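Call for readers: who checks what the council says about itself?

Garnwood Media Watch wants 16 people to read, watch and argue over local news for one month, starting in September. We are looking for residents of Sitgate and Plandwood who have grown tired of press releases dressed up as reporting. You don't need any background in journalism. A few of us have one and it hasn't always helped.

Last year the council's communications office sent out 466 press releases. Margaux Chevalier, who edits our newsletter, wanted to know how many turned up in local outlets with nothing changed except the headline. The office told her that it "does not track onward use". We doubt that, so we mean to do the tracking ourselves.

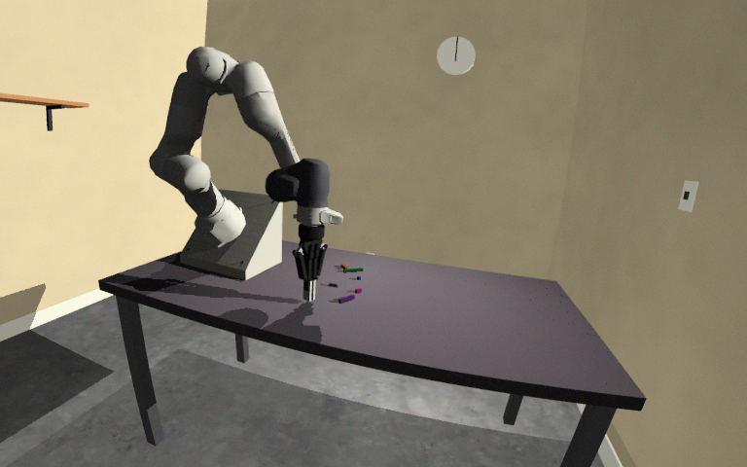 Each reader will get a bundle of 70 items, some from the council and some from the local press, and will mark where the wording matches, who is quoted and who was apparently never rung. Expect it to be dull in places. Council prose on parking is what it is.

We are wary of our own side too. Campaign groups send out copy that gets lifted just as lazily, and their material goes in the bundles on the same terms. If you already know what the results will say, please don't apply — we have enough of those people on the mailing list. 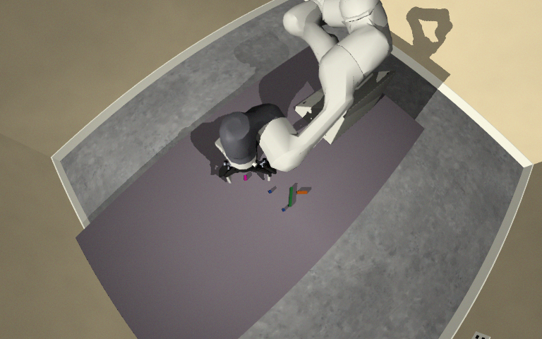

Robot arm above five coloured blocks (computer rendering)

Readers meet on Thursday evenings in the upstairs room at Marchal, 5 meetings in all. Travel within the district is refunded against receipts. There is no fee, and we won't pretend the "experience" makes up for it.

You can't take part if you work for the council, hold elected office or are paid by any outlet under review. Party members may apply but must say so, and their party will be listed in the report.
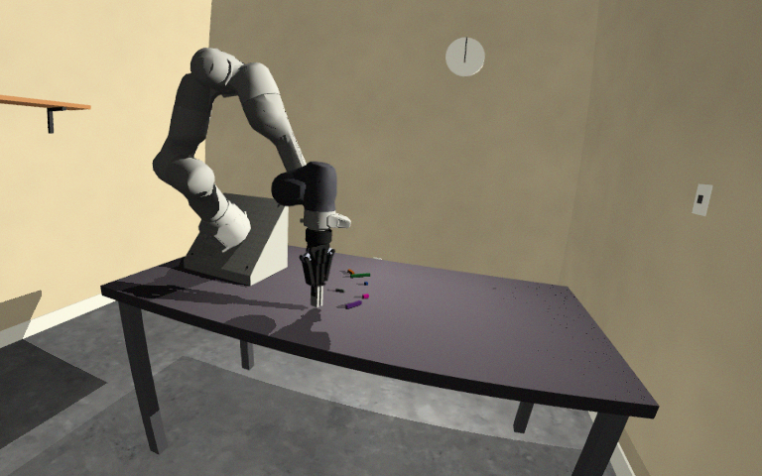
HOW TO APPLY

Write to Timothée Marty at the Garnwood office with half a page on a local story you didn't believe, and why. Leave out the CV. Sólveig Fogh and Maribel Cuervo will read the replies without names attached, a system we grumbled about and then adopted.

Questions about the method go to Gwenaël Aubert, who will probably agree that it has holes.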